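Robot cell budgeting

Robot cell budgeting is the planning of money, floor space and time for a small robotic workstation, usually before anyone has agreed on what the workstation is for. The term covers the arm, the gripper, the bench, the fixtures and the long tail of smaller purchases that the first quote leaves out. It is mostly practised in repair shops, teaching labs and electronics recycling, where the work is fiddly and the budgets are modest.

Background

Early guidance treated the arm as the whole expense. The Prernham worksheet, drawn up by the planner Glória Morais and dated Friday, May 29, 2020, put the arm on line one and gave it no more room than anything else. The remaining lines, 17 in all, dealt with such glamorous matters as cable clips, spare gripper fingers and a desk for the person watching. Morais held that a buyer who could not fill in line 15 (labelled "who fixes it on a weekend") was not ready to fill in line one.

Cost categories

Fixed costs include the arms, their mounts and the work surface. Slotted aluminium is favoured because things can be bolted down, regretted and bolted down again somewhere else. Two arms are often priced as twice one arm, a habit the Guerreiro method calls "optimistic arithmetic", as the second also needs its own cabling and a share of somebody's patience.
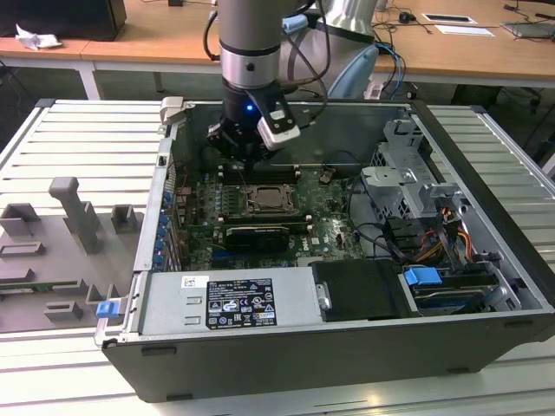 Fixtures are the category most often left blank. Printed plates and posts cost little in plastic and a good deal in labour, and each new model of computer tends to want a new set. Nukik, a refurbisher of office desktops, allowed for 15 fixtures in its first plan and had made 111 by the end of its second year. The plan was later described in company papers as "indicative".

Consumables and samples form a third group. A cell that handles old computers needs old computers, and Nukik set aside 400 of them, along with somewhere to put them. Storage was not in the budget – it became the boardroom.

Criticism

Supporters of the Momell approach argue that detailed worksheets delay buying until the prices have changed, and favour renting one arm and writing down every complaint. Critics reply that the list of complaints ends up looking very much like the Prernham worksheet, only with worse spelling.

See also

Depreciation
Workholding
Computer refurbishment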